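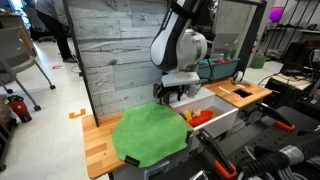
**Cultow workshop teaches arm to do kitchen chores, very small ones**

Members of the Cetdale shared workshop in Cultow have spent 22 evenings on a robot project that may one day put away a towel. The build, named Skadau after a misprint on a parts invoice, has cost $2,368 so far. Ayman Ashour, who keeps the receipts, would rather talk about the software.

The plan is for Skadau to tidy a toy kitchen without help by September. Its record for a towel fold stands at 3 minutes, a time Ashour's niece beat while eating a sandwich.
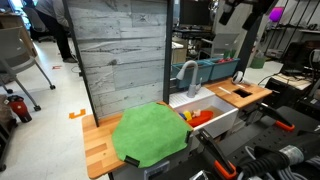

Mohcine Hegazy wrote the code that decides where the gripper goes next, and has rewritten it more often than he cares to say. Cloth is the hard part, he says - it never lands the same way twice. For now the bright green towel is held to the counter with black clips, and the sink has toys in it, including a yellow block. "So it's like my kitchen," Hegazy said, "with better lighting."

The workshop has logged 2591 attempts at one task or another. Evening sessions start at seven, and visitors are asked to bring their own mugs.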